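How to Comment on a Proposed State Health Rule

State agencies write a lot of the rules that decide how health programs work day to day: which forms you fill out, how long a clinic has to answer an appeal, what a home care aide is paid for and what they aren't. Before most of these rules become final, the agency has to publish a draft and take comments from the public. Anyone can send one. You don't need a lawyer, and you don't need to belong to a group.

These steps cover a written comment and a short spoken one at a hearing. Details differ from state to state, so check the notice for your own rule before you rely on anything here.

Step 1. Find the notice

Proposed rules are printed in the state register, usually once or twice a month. Most agencies also keep a page called "Proposed Regulations," "Rulemaking" or "Public Notices." If you heard about the rule from a news story, search for the name of the program along with the word "proposed." If that fails, call the agency's main number and ask for the rules coordinator.

Write down the following when you find it:

The docket or rule number
The comment deadline, including the time of day
The address or web form for comments
The date and place of any hearing
The name of the contact person

Watch the time of day. Some agencies close comments at 5 p.m. and some at midnight. A comment sent at 6 p.m. on the last day may not be counted.

Step 2. Read the rule itself

The notice often comes with a summary. Read it first, then read the text. New language is normally underlined and deleted language is struck through. If you are reading a plain text copy, those marks may be missing, so download the PDF.

You can skip the sections that don't concern you. Look for the definitions, though. A rule about "caregivers" may define the word in a way that leaves out a grandparent or a roommate, and a change to one definition can matter more than a page of new requirements.

There should also be a fiscal statement, which gives the agency's estimate of costs. If the estimate looks wrong for your town or your clinic, that is a good thing to comment on.

Step 3. Decide what you want changed

Pick one or two points. Staff have to sort every comment by section, and a letter that covers fifteen subjects is hard to sort. For each point, finish this sentence: "I ask the department to change section ___ so that ___."

If you support the rule as written, say so and name the section you want kept. Agencies do drop good sections when the only mail they get is against them.
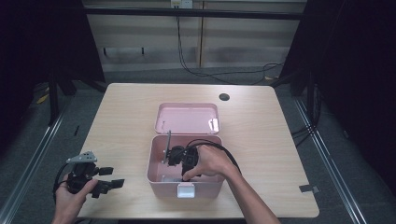
Step 4. Write the comment

One page is enough for most people. Use this order:

First line: the docket number and the title of the rule.
Second line: your name, your town, and your connection to the program.
Middle: what the section would do, and what that would mean in practice.
End: the change you are asking for, in exact words if you can manage it.

A specific example carries more weight than a strong opinion. Marietjie Matlala, a home care scheduler in Orudside, commented on a draft that would have cut the time for returning renewal forms. Her letter had this paragraph in it:

"Section 7 gives families 6 days to return the form after it is mailed. Mail from the regional office to Orudside often takes most of that. I ask the department to start the count on the day the form is received, or to accept it by phone."

She names the section, gives the problem, and offers two ways to fix it. The letter had three paragraphs in all.

Leave out anything private. Comments are public records, and many are posted online with the sender's name. Do not include a Social Security number, a member ID, a diagnosis you don't want known, or another person's medical details. If you are writing about a relative, "my father" is fine.

Form letters are accepted, but they are usually grouped and answered as one. If a group gives you a template, change the middle section to describe your own situation.

Step 5. Send it and keep proof

Use the method listed in the notice. If you email, put the docket number in the subject line and attach the comment as a PDF as well as pasting it in the message. If you use a web form, save a copy of the text first, as some forms time out. If you mail it, check whether the deadline is for the postmark or for arrival.

Keep the confirmation. If none comes within a few business days, call the contact person.

Step 6. Speak at the hearing, if there is one

Sign up early. Speakers are usually called in the order they registered, and each gets two or three minutes. Time yourself reading aloud at home. Bring a printed copy for the clerk.

Don't expect answers. The hearing officer is there to take testimony and generally won't discuss the rule. Irén Dudás, who has spoken at several hearings in Ambaye, suggests starting with the change you want in case you run out of time.

Ask ahead for an interpreter, captioning or wheelchair access. The notice will say how much lead time they need.

Step 7. Follow up

After the deadline the agency reviews the comments, which can take months. A draft that closes in January may not come back until March or well after. The final notice normally includes a summary of comments with a response to each. Look for your section there. If the agency made large changes, it may have to publish the rule again and open a second comment period, and you will need to send a new comment for that one.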